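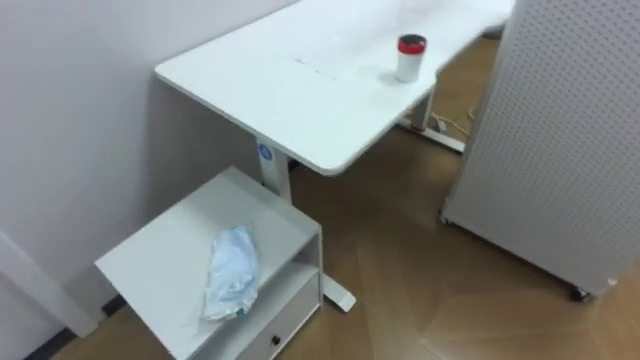 Clear the Desk, Then Write the Rule

Our draft on good practice for home robots has 143 clauses. 30 of them deal with emergency stops, and I have no quarrel with those. 7 deal with what the word "tidy" means, and there I start to lose the will to live.

Taras Moroz wants every surface bare before a cleaning run begins. Fine, but a bare desk is a desk somebody has already cleaned. Leave the red-lidded canister where it is, I say, and leave the plastic bag slumped over the little cabinet. People own bags. They also let pale cables wander across the floor by the desk leg, and no standard I write will stop them.

Dwynwen Gethin suggested a rule I'd sign tomorrow: a robot that can't tell whether something is trash should leave it alone and ask. It takes up one line. The draft currently spends 16 pages getting near it — with a flowchart.

I've proposed cutting the flowchart. It has been referred for further study until September.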